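Zarngate Open Day Handbook
Home | Before You Arrive | Running the Demo | Packing Up | Contacts
Reading time: 7 minutes
14 shares | 3 comments

Section 7. The sink demonstration

This section covers the washing-up station, where a person does a household job by hand while visitors watch, and the robot, Vito, attempts a piece of the same job later in the hour. It was rewritten on April 24, 2026, after the February open day, when the old version was followed to the letter and the letter was wrong.

You will need one demonstrator, one host and one operator. The demonstrator washes. The host talks. The operator stays with Vito and does neither, however tempting the microphone.

7.1 Before the doors open

1. Put the Tiretti head camera on the demonstrator and tighten the rear strap until it stops sliding when they nod. Demonstrators nod a great deal once there is an audience.

2. Connect the camera to the wall screen. Ask the demonstrator to look down at the sink and hold still, then tilt the camera until both hands sit in the middle of the view.

3. Start the Luo recorder and check that the counter in the corner is moving. A red light means the recorder has power. It does not mean it is recording, a distinction we learned over an entire morning.

4. Park Vito behind the yellow line with the arm folded. Visitors may look. Visitors may not shake hands with it.

5. Clear the visitors' side of the sink of bags, leaflets and coffee.

Note: Camera batteries last for two shows. There are spares in the grey case, and the ones with tape on them are flat. If you find a flat one, put tape on it.

7.2 Choosing the job

Baby bottles are the standard job for this station. They come apart into several pieces, some of them small, and clear plastic against steel is a fair test of anybody's eyesight. Visitors also recognise the job at once, and parents will begin offering advice before the tap is on.

We used to wash plates. Plates are easy to see, easy to hold and very dull to watch after the third one.

Lay the loose parts in the basin before you begin. Keep small pieces off the drain strainer. Don't line everything up like a shop window, as the whole point is that a real sink is a mess and a robot has to cope with it. The same goes for the surroundings: leave the worn steel and the stains where they are. Krisztina Oláh, who runs the station, once came back from lunch to find that a helpful colleague had polished the drainboard. She has not entirely let it go.

7.3 Running the demonstration

1. The host introduces the demonstrator by first name and explains that the wall screen shows what the demonstrator sees.

2. The demonstrator picks up one bottle in the left hand and the long brush in the right, and holds the bottle over the basin with its mouth to one side.

3. Push the bristles in, turn, pull back, repeat. Keep both hands in view throughout. If you lift the bottle to your face to inspect it, the audience gets a splendid view of the ceiling.

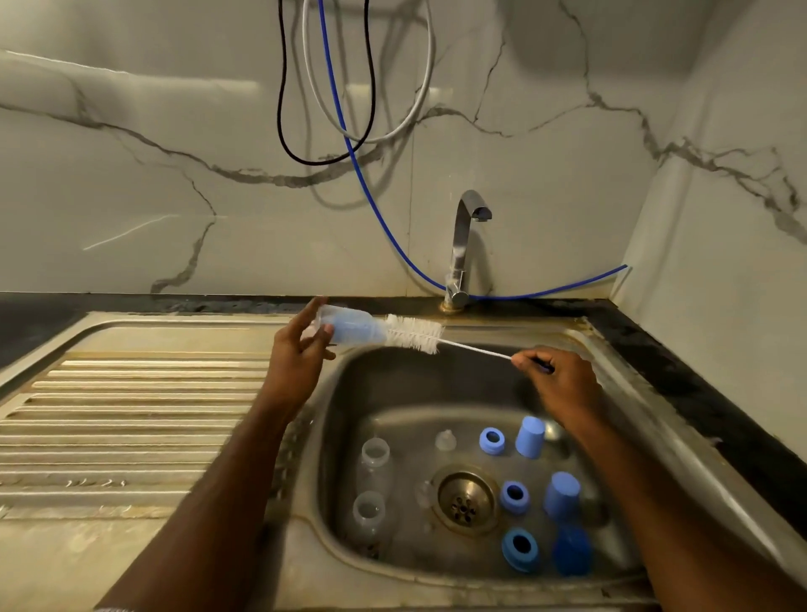
4. Work at the speed you would use at home with the radio on. First-time demonstrators slow down until they look like someone defusing a bomb, and the recording is then of no use for teaching Vito anything except nerves.

5. When the bottle is done, put it back in the basin on its side and take the next piece. Collars and caps can be done in any order. Teats come last, since they are hard to see on the screen and the host will need to point them out.

6. Stop after 20 minutes, even if people are enjoying themselves.

Caution: Keep the recorder, the battery case and all loose leads away from the sink. Never pass anything electrical across the basin to a colleague, even a colleague with dry hands.

Caution: The head camera is not waterproof. Nor is it improved by a tea towel. If it gets splashed, stop the show, switch it off and hand it to the operator.

7.4 Vito's turn

1. Ask the demonstrator to step back behind the line and take the camera off.

2. The operator unfolds the arm and calls out "moving". Wait for the call before you let anyone come closer.

3. Vito is asked to pick up one collar ring and set it on the towel. That is the whole act. Please do not promise a clean bottle.

4. If the ring is dropped, let Vito try again. If it is dropped a second time, the operator folds the arm and the host takes questions – a drop usually brings better ones anyway.

5. Keep one hand near the stop button from the first movement to the last. This is the operator's hand. Children will volunteer theirs.

7.5 Questions you will be asked

"When can I buy one?" Say that Zarngate does not sell robots, then offer a leaflet.

"Why not use a dishwasher?" A reasonable question. Say that the bottles are practice for handling small, slippery, see-through things in general, and that we do know about dishwashers.

"How many of these have you recorded?" The archive held 1,504 clips when this section was revised. Give that figure and move on, or you will be asked how many were any good.

7.6 Closing the station

1. Stop the recorder before you switch off the camera. The other way round, Luo saves a file that will not open.

2. Fold the arm, remove Vito's battery and sign the sheet.

3. Finish the washing-up. The parts left in the basin are still yours.

Previous: Section 6, Signs and Queues | Next: Section 8, Lost Property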